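Drakasard School Athletics Participation Records

This dataset lists student-athlete registrations at Drakasard School, compiled by the Athletics Office. It holds 3,234 rows covering 18 teams. Each row gives the sport, season, grade level and eligibility status.
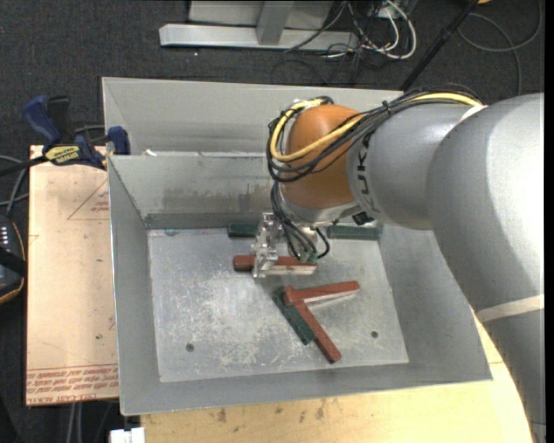 Names and birth dates have been removed. Rosters with fewer than four students are merged under "Other." Winter teams are entered each January.

Last revised: 28/08/2021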